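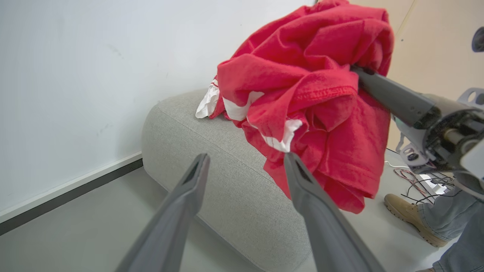 Red cotton tee on the gray ottoman, print partly folded in.

Folding printed tees without cracking the graphic

doucette516
Cotton T-shirt, white print, double row of stitching at the hem. I fold on an upholstered ottoman and the result is never square. The fabric grips the upholstery when I pull a sleeve across. Is the surface the problem or the method?

flulari
Surface. A padded top gives under your hands and the shirt drags. Use a table or a made bed with a flat cover. If the ottoman is all you have, put a cutting board on it.

tirow_9
Disagree. I have folded on a footstool for years. Find the hem first, hold it at both side seams, shake once, lay it face down. A bunched shirt has to be opened fully before any fold goes in. Most crooked folds start with a twist at the side seam.

flulari
A footstool is narrower than most adult shirts. Half the garment hangs over the side and its weight pulls the rest off line.

tirow_9
Fold in 3 lengthwise and it fits. The overhang only matters for the first fold.

doucette516
What about the print? It is the thick kind and I don't want a crease through it.

prollevitz
Worked in a screen print shop from 2000 on. Thick ink cracks along a hard fold, mostly after tumble drying on high. Dry on low, inside out, and roll the shirt – print facing outward, loose roll. Never iron directly on the ink.

tirow_9
Rolling wastes drawer depth. A loose fold below the graphic does the same job.

prollevitz
Depends where the graphic ends. On a large front print there is no clear fabric to fold on.

doucette516
Tried the board and the face-down fold. Edges are square now. Will roll the ones with large prints and fold the rest.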